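Clestell opens its table dressing room in September

I've wanted to write this one for ages! Clestell, our little homeware shop in Savell, is opening a room given over to dressing a table, and you're all invited to come and have a go. Sessions run for 60 minutes, with 4 places at each, and tea is on us.

The Montoya range goes on sale the same morning (prices start at £5).
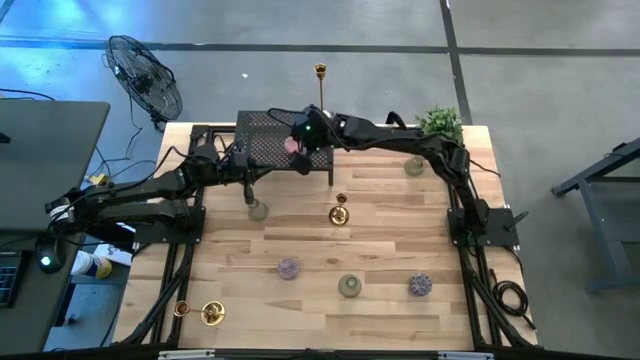 Candlelight is where I always begin, even for a plain weekday supper. I like to mix heights, so a tall brass candlestick goes towards the back with a short one nearer the middle, and then pale green glass votives dotted between. The speckled purple coasters are my favourite bit against the light wood, and a small potted plant softens a corner nicely.

Bookings are open at the shop till now. Do bring your own napkins if you'd like to match colours!

Recent news
Wunix glassware back in stock
Savell late opening: what's on
Clestell gift wrapping returns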